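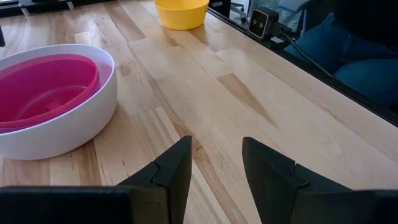
A parent wrote to us in October that the first thing her son asked after his trial morning was whether he could come back and find out if his loaf had been any good. He had left before it came out of the oven, and he minded very much. We have kept her letter because it describes fairly well what the Wekholm School of Baking and Household Cookery sets out to do.

About the School
Posted in October by the School Office
Print this page | E-mail this page

The Wekholm School of Baking and Household Cookery is an independent day school for adults and young people aged 14 and over. It offers instruction in bread, pastry, preserving and everyday cooking, and it prepares a smaller number of students each year for work in bakeries and institutional kitchens. The School occupies the former grain exchange on Jaber Street, a short walk from the Wekholm bus station.

Our History

The School began as an evening class in bread making held in the dining hall of the Wekholm Technical Institute. When the Institute closed, the teachers of the class rented two rooms above a hardware store and continued under their own name. The move to Jaber Street followed after several years of crowded enrollment, during which the waiting list for the winter term was often longer than the class list.

The grain exchange had stood vacant and needed a new roof, new drains and a complete set of electrical services. The work was carried out in stages, and the upper floor was not opened to students until the third year. The original weighing office is now the School library. Its collection of cookbooks, trade manuals and handwritten household recipe books has grown to over 2,000 volumes, most of them given by former students and their families. Library materials may be read on the premises during School hours but are not lent.

Programs of Study

The Foundation Course runs for 11 weeks and is offered in the fall, winter and spring. It covers the handling of flour and yeast, basic doughs and batters, stocks and soups, the cooking of vegetables, kitchen arithmetic and safe food storage. No previous experience is required. Students attend two mornings or two evenings a week and are expected to practice at home between sessions.

The Bakery Certificate is a full-time program of 26 weeks. Students begin at 5:30 a.m. on production days and take part in the complete work of a small bakery, from ordering and scaling through to cleaning down. Written work includes costing, labeling and basic bookkeeping. Each student also completes a placement with a working bakery. Zosto, the wholesale bakery on the east side of town, has accepted our students on placement since the certificate was introduced, and several smaller shops now do the same.

Short courses are held on weekends and during the summer. Subjects change from year to year. Recent courses have included rye breads, laminated pastry, jams and pickles, cooking for one, and packed lunches for families. The course in rye breads is based on a three-stage sour that the School has kept going since the rooms above the hardware store. Students who finish the course may take a portion home.

The Jikia Program

The Jikia Program provides free instruction to young people between the ages of 14 and 18 who live in Wekholm or the surrounding townships. It is named for the river that once carried grain to the exchange. Classes are held after school, and all ingredients, aprons and equipment are supplied. A light meal prepared by the class is served at the end of each session.

Places are limited and are given in the order in which applications are received. Applicants do not need a teacher's recommendation. A parent or guardian must sign the health and allergy form before the first class.

Approach to Teaching

Instruction at the School is practical. A class usually opens with a short demonstration, after which students work at their own stations. Recipes are given by weight. Students are asked to keep a notebook recording quantities, room temperature, proving times and results, including results that were disappointing, and instructors review these notebooks at the middle and end of each term.

The School does not award prizes or publish rankings. Certificate students are assessed on their production work, their notebooks and one practical examination, and may repeat the examination once without charge.

Admission and Fees

Applications for the Foundation Course and the Bakery Certificate may be made in person or by mail. Certificate applicants are invited to a trial morning before a place is offered. A current schedule of fees is available from the School Office. Fees may be paid in 2 installments, the first on enrollment and the second at the midpoint of the course. Limited assistance is available to residents of Wekholm who could not otherwise attend.

Visiting the School

Visitors are welcome by appointment while classes are in session. The School shop, at the Jaber Street entrance, sells bread and pastry made by certificate students from 11:30 a.m. until the day's baking is sold. The entrance, shop, library and ground-floor kitchens are accessible by wheelchair. Upper-floor classes can be moved to the ground floor if the Office is told at the time of enrollment.

Print this page | E-mail this page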